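# tabletop-stain-notes

A README for a small set of notes on getting marks out of pale work surfaces. Kept by the Trusstead shared workshop.

12 stars · 3 forks · 4 comments

## What's in it

Plain text files, one per kind of mark: coffee, marker, glue, rust, grease and the yellowing that comes from sunlight. Each file lists what was tried, what it was tried on, and what the surface looked like the next morning. There is also a file called claims.txt, which collects advice from labels and forums that I have not been able to confirm. It is the longest file in the set.

## What it is not

A ranking of cleaners. People keep asking for one. I don't see how anyone could write it without knowing what the surface is made of, how old the stain is, and how hard the person scrubbed. When a web page tells you that baking soda removes everything, ask which everything they tested. Usually there is no answer, only a photo of a lemon.

## How the notes were made

Most entries come from two places, the Trusstead benches and a kitchen in Petthorpe. Marks were left overnight before cleaning, except for the glue entries, where the times vary and are written down if anybody remembered. The Petthorpe notes were written by a different hand and use "faint" where the Trusstead notes use "light." I have left both words alone. They may not mean the same thing.

Photos were judged by eye under ceiling lights. That is a weak method. A pale surface can look spotless at noon and blotchy at 6 in the evening, and a phone will happily brighten the whole thing for you.

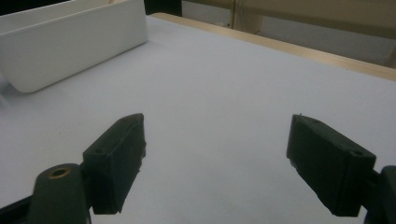 Pale grey-white tabletop, with two dark green gripper fingers over it.

## Known problems

- Rust has only 3 entries, all on the same bench. Don't lean on them.
- "Warm water" is never given a temperature.
- The Zinden paste entries were written before the maker changed the tub, and I can't tell whether the recipe changed too. The label says "improved," which tells me nothing.
- Several marker entries say "gone." I went back to two of them in December and would have written "mostly gone."
- No entry covers damage done by the cleaning itself. Dull patches were noted a few times in the margins and then dropped when the notes were typed up.

## Before you use any of this

Try it on a corner first. Wait a day. Look at it from a low angle, with a lamp to one side, and compare it with a part you didn't touch. If you can't see a difference after more than 10 minutes of scrubbing, stop, because you are probably sanding the table.

Don't mix products. Several forum posts saved in claims.txt suggest it, and I kept them there as a record of bad advice.

## Adding an entry

Use the Tiwari layout: surface, mark, age of mark, what you did, result. Failures are welcome and in short supply. Entries with exclamation points in the result line will be sent back with a question about how you checked.

## License

Free to copy and change. No promise that any of it works on your table.

Contact: Trusstead shared workshop, front desk | © Trusstead | Back to top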